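Magazine > Features > Work and Towns

The Last Shift Before Snow

Presdale has one bus that runs after midnight, and most of the people on it work at the laundry. The Manolakis plant sits behind the rail yard and washes sheets, gowns and towels for hospitals in three counties. It employs 193 people in a town of 2528.

Marina Chrysikopoulos started there at 19, folding pillowcases by hand. She is now the night supervisor and has a desk, though she says she sits at it only to sign time sheets. Her shift starts at 10 in the evening and ends when the last truck is loaded.

"People think a hospital closes at night," she says. "The linen never stops coming."

The plant was built as a shirt factory. The Oltton company ran it until the orders went overseas, and for four years the building stood locked. When the laundry moved in, it kept the old loading doors and the clock over the main stairs, which still runs fast. Workers set their phones by it anyway and leave early for the bus.

Wages are the subject that comes up most. A starting worker earns more than a cashier in town and less than a driver at the Nernard warehouse, 12 miles up the highway. Younger people tend to stay through one winter and then try the warehouse. Some come back in March – the drive is hard in bad weather, and the night bus doesn't go that far.

Snežana Đorđević came back. She runs the sorting line, where bags are opened and the contents split by type. It is the job new hires like least. Gloves and masks are required, and the smell stays in your hair. She trained most of the current crew and keeps a list of what she has found in the bags: reading glasses, a wedding ring, a full set of house keys. The ring went back to its owner in a padded envelope. 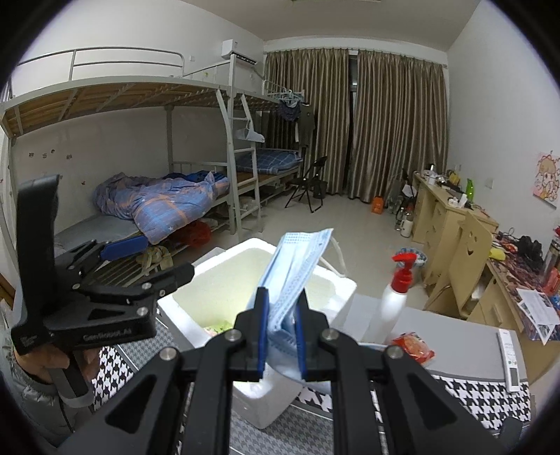 Pleated disposable face masks in light blue, with a thin white ear loop.

The company has talked about adding a second building next year. Chrysikopoulos would like a proper break room first. The present one has a single microwave, and the line for it uses up half of lunch – a complaint she has put in writing twice.

At a quarter to six the trucks pull out. Đorđević hangs up her apron and walks to the stop with her coat already zipped. The bus is late, and she calls her son to make sure he is up for school.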